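4.3 Étalonnage des pinces et premier enregistrement

Cette section suppose que Kudis est installé (section 3) et que le service de suivi démarre sans erreur. Si vous avez sauté la section 3, vous y reviendrez de toute façon vers l'étape 4. Autant le faire maintenant.

Prévoyez une table dégagée sur les bords, une lumière stable et deux pinces chargées. La version 2 de Kudis gère les deux mains dans la même session. La version 1 prétendait le faire aussi.

Démarrage des pinces

1. Allumez la pince gauche, puis la droite. L'ordre compte : le logiciel attribue les identifiants dans l'ordre d'arrivée et ne revient jamais sur sa première impression.

2. Attendez que les voyants soient verts et fixes. Un voyant qui clignote signale que l'horloge interne cherche encore le serveur de temps Omow.

3. Dans le panneau Périphériques, vérifiez que les deux pinces apparaissent sous les noms G et D. Si vous lisez D et D, éteignez tout et reprenez à l'étape 1.

4. Ouvrez et fermez complètement chaque pince trois fois. La courbe d'ouverture doit aller de 0 à 823 dans les deux cas. Une courbe qui plafonne plus bas indique un codeur mal calé, voir 6.2.

Note – Les valeurs 0 à 823 sont des unités de codeur, pas des millimètres. La question nous est posée tous les mois. La conversion se fait à l'export.

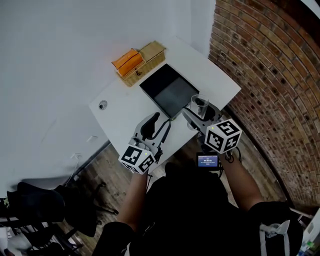

Suivi des cubes de marqueurs

Kudis estime la pose de chaque pince à partir du cube de marqueurs fixé dessus, vu par la caméra de tête. Le module de perception se contente d'une seule face visible, mais il est nettement plus aimable avec deux.

5. Lancez Suivi > Vérifier. Tenez les pinces au-dessus de la table, cubes tournés vers le haut, et ne bougez plus pendant dix secondes. Dix vraies secondes.

6. Relevez l'erreur de reprojection de chaque cube. En dessous d'un pixel, passez à la suite. Au-dessus, nettoyez les faces avec un chiffon sec et recommencez. Un marqueur gras est un marqueur faux, et il le sera avec beaucoup d'assurance.

7. Croisez lentement les avant-bras, puis revenez. Le tracé des deux trajectoires doit rester continu. Une coupure de moins de cinq images est comblée par le filtre. Au-delà, le segment est marqué en rouge et le planificateur l'ignorera à la lecture.

Attention – N'augmentez pas le paramètre max_gap pour faire disparaître le rouge. Le rouge disparaît, en effet. La trajectoire interpolée traverse alors ce qui se trouve sur la table, et le bras qui la rejouera n'aura aucune raison de s'en méfier. Maiara Paiva a remis la valeur par défaut sur 70 sessions en février et souhaite que cela se sache.

Synchronisation des flux

Chaque pince enregistre sa propre caméra fisheye en plus de l'ouverture des doigts. La caméra de tête est la référence temporelle. Les autres s'alignent sur elle.

8. Ouvrez Synchro > Décalages. Le logiciel affiche un décalage par flux, en millisecondes, dans la colonne delta_t.

9. Refermez les deux pinces d'un coup sec, dans le champ de la caméra de tête. Kudis repère la fermeture dans les images et dans le signal des codeurs, puis corrige le décalage.

10. Relancez la mesure. Un delta_t stable de 108 ms sur un flux fisheye signifie que la correction n'a pas été appliquée : c'est la valeur d'usine. Cliquez sur Appliquer. Oui, il y a un bouton à part. Thanakorn Hemmin l'a défendu en réunion et la question est close. 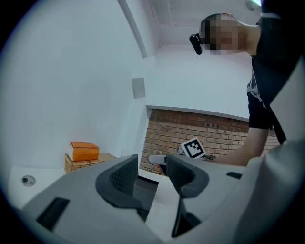
Si un décalage dérive au fil de la session, regardez d'abord les câbles, ensuite le concentrateur USB, et en tout dernier lieu le code. L'expérience montre que les utilisateurs procèdent dans l'ordre inverse, avec une conviction intacte. Un câble qui tire sur le connecteur suffit à faire perdre des images sans produire le moindre message d'erreur. Donnez-lui du mou avant de lancer la prise.

Note – Le masquage des visages se fait à l'importation sur la station, pas dans la pince. Les fichiers bruts restent donc des fichiers bruts. Ne les envoyez pas par messagerie, même à un collègue sympathique.

Premier enregistrement

11. Choisissez la tâche dans la liste, ici saisie_verre. Le profil Miltaler convient à la plupart des objets rigides. Le profil Somboon abaisse le seuil de contact et sert aux objets fragiles ou transparents, que le module de profondeur considère volontiers comme une rumeur.

12. Appuyez sur Enregistrer. Gardez les mains immobiles jusqu'au signal sonore : les images qui le précèdent servent à fixer le repère de la table.

13. Approchez le verre par le côté, doigts ouverts. Fermez lentement. L'événement « contact » doit apparaître dans la chronologie. S'il n'y est pas, vérifiez le profil avant d'accuser le verre.

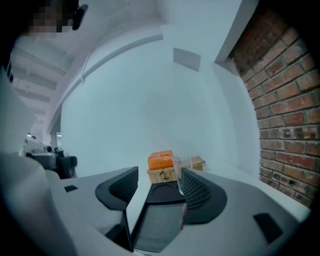 Fig. 12 – Verre tenu entre les doigts, vu par la caméra de la pince.

14. Reposez le verre, écartez la pince, puis arrêtez l'enregistrement. Un arrêt avec l'objet encore en main donne un épisode « incomplet », exclu de l'export par défaut.

15. Relisez l'épisode dans la visionneuse à vitesse réduite. Contrôlez la colonne d'état : « valide » ou « à revoir ». L'état « valide ? » avec point d'interrogation est un défaut d'affichage connu, ticket 316, et se lit « à revoir ».

Attention – Ne modifiez pas les étiquettes pendant qu'un export est en cours. Le logiciel ne vous en empêche pas. Il exporte simplement la moitié de vos opinions.

Pour la segmentation automatique des épisodes, passez à 4.4. Pour rejouer une trajectoire en simulation, voir 5.1, et gardez la limite de vitesse activée même si rien de réel n'est branché – le fichier de configuration est le même pour les deux.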